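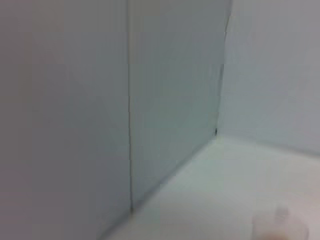 Betreff: Re: Gruppenarbeitsräume und Schließfächer ab Juli

Hallo zusammen,

danke an Roswitha für die Zusammenstellung. Ich antworte gleich unter den einzelnen Punkten, damit es beim Nachlesen einfacher ist.

Am Vormittag schrieb Roswitha Rieger:
> Die Buchung der Gruppenräume läuft ab Juli über Sernix. Die
> Papierliste an der Theke entfällt. Pro Gruppe sind 2 Stunden
> am Tag vorgesehen, danach muss neu gebucht werden.

Einverstanden. Für die Prüfungszeit hätte ich gern eine Ausnahme, wenn im Anschluss niemand eingetragen ist. Gunther Kasten hat mir gesagt, dass sich das in Sernix pro Raum einstellen lässt. Er braucht dafür nur die Raumnummern. Bitte auch klären, ob Externe mit Gastausweis buchen dürfen. Im alten Aushang steht dazu nichts.

> Im Erdgeschoss kommen 40 neue Schließfächer dazu. Die 18 alten
> im Treppenhaus werden abgebaut.

Vor dem Abbau müssen die Dauermieter angeschrieben werden. Hannelore Kettler hat die Liste, sie ist aber auf dem Stand vom letzten Semester. Wer sein Fach nicht räumt, bekommt den Inhalt an der Theke gegen Unterschrift ausgehändigt. Die Pfandregelung bleibt, wie sie ist.

> Für die Umstellung sind 2000 Euro eingeplant.

Das reicht für die Schilder und die Schließzylinder, nicht für neue Türanzeigen. Die würde ich auf den nächsten Haushalt schieben.

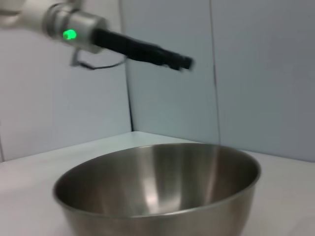

Noch offen

- Öffnungszeit des Lesesaals am Abend: Bisher schließen wir um 20 Uhr, die Gruppenräume aber erst um 22 Uhr. Helmut Heitmann fragt, wer dann die Theke besetzt.
- Fernleihe: Die Abholung bleibt vorerst an der Haupttheke.
- WLAN im Magazin: Das Rechenzentrum hat sich noch nicht gemeldet. Ich frage noch einmal nach.

Rückmeldungen bitte an die Liste und nicht nur an mich. Den Text für den Aushang schicke ich herum, sobald die Frage mit den Gastausweisen beantwortet ist.

Viele Grüße
Lutz Dreßler

Zuletzt aktualisiert: Juli, 14:20 Uhr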